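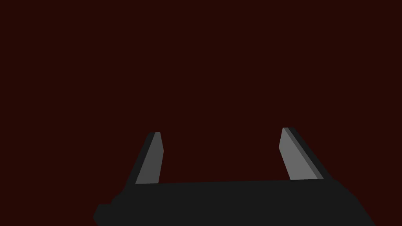 Início | Produtos | Teleoperação | Suporte | Contato

Nivdale, kit de teleoperação para simulação

Categoria: Robótica > Demonstração e ensino por controle remoto

O Nivdale é o nosso kit para mostrar uma tarefa a um robô simulado com as próprias mãos. São dois comandos manuais, um pedal e o programa de gravação, e em pouco tempo a pessoa está movendo os dois braços do robô dentro de uma cozinha virtual. Quem já tentou fazer isso com mouse e teclado vai sentir a diferença logo no primeiro movimento (a gente sentiu, e olha que passamos anos defendendo o teclado!).

Cada comando acompanha a posição e a inclinação da mão. O gatilho abre e fecha os dedos da garra de forma proporcional: meio curso do gatilho, meia abertura. O pedal liga e desliga o acoplamento, e dá para soltar o robô, recolocar os braços numa posição confortável e continuar do mesmo ponto. Parece detalhe, mas depois de uma tarde inteira gravando demonstrações o ombro agradece.

O que vem na caixa

- Comando esquerdo e comando direito, com alça ajustável
- Pedal de acoplamento com cabo
- Base de carga para os dois comandos
- Licença do Gunonow, o programa de gravação, para 5 estações
- Manual impresso em português e espanhol

Gravar a tarefa

No Gunonow você escolhe o ambiente, aperta o pedal e começa. As vistas da cena ficam lado a lado, e a pessoa que opera decide qual delas ampliar. A geral é ótima para se orientar no cômodo: a bancada de pedra com a melancia e a tábua, a geladeira lá no fundo, a porta laranja do lado direito. Na hora de pegar um garfo, amplie a vista próxima e acompanhe os dois dedos da garra. A troca é feita no polegar, sem largar o comando.

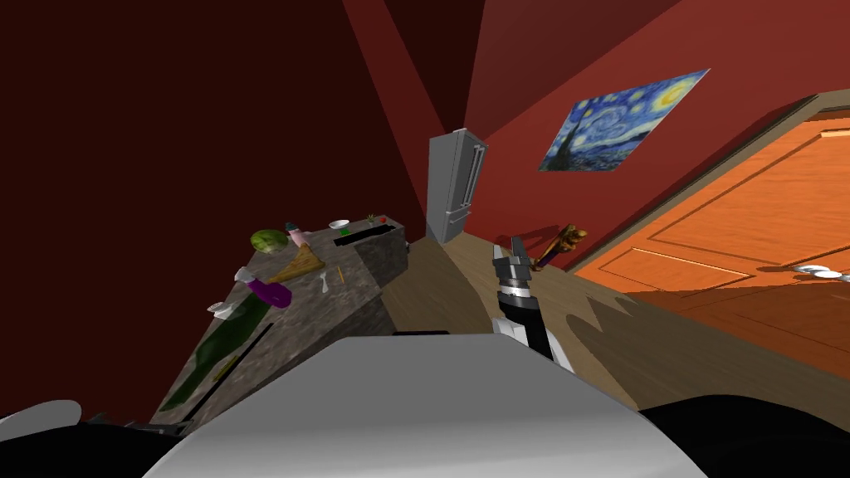
Mireille Haddad comentou que a primeira demonstração dela saiu toda tremida e a nona já dava para usar no treino; pediu também um jeito de descartar uma tentativa sem tirar a mão do comando. Atendido na versão atual: dois toques no pedal e a gravação some da lista.

Outra coisa que adoramos é a correção no meio do caminho. O robô executa o que aprendeu, você fica de olho e, se a garra começa a ir para o lado errado, pisa no pedal e assume. O trecho corrigido é salvo com uma marca própria, separado do restante, e pode entrar no treino com peso maior. Para tarefas longas, com vários objetos para guardar, isso muda bastante o modo de trabalhar: em vez de repetir tudo desde o início, grava-se só o pedaço que falhou.

As garras são simuladas com contato entre os dedos e o objeto, e o comando vibra quando há toque. A intensidade se regula no menu. Nossa sugestão é começar baixo e subir aos poucos. 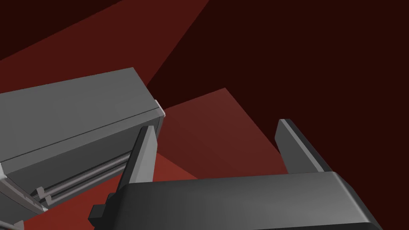

Dedos abertos, com o objeto cinza em forma de caixa à esquerda. Ambiente simulado.

Ficha técnica

Modelo: Nivdale 2611
Comandos: 2, sem fio
Autonomia: 9 horas
Peso de cada comando: uns 800 gramas com a alça
Gatilho: proporcional, com curso ajustável
Registro: poses, abertura da garra, vistas da cena e marcas de correção
Fabricante: Sindevmont

Antes de pedir

O programa roda em estação própria, com placa de vídeo dedicada, que não acompanha o kit. Quem opera sentado pode pedir o pedal de perfil baixo no campo de observações, sem custo. Os pedidos feitos a partir de 3 de janeiro já saem com a alça nova, mais larga e bem mais macia. Dúvidas de instalação vão direto para Kevin Correa, pelo formulário de suporte.

Itens relacionados

Pedal avulso de perfil baixo
Base de carga Salazar
Alça larga para comando (par)
Licença adicional do Gunonow
Pacote de ambientes: cozinhas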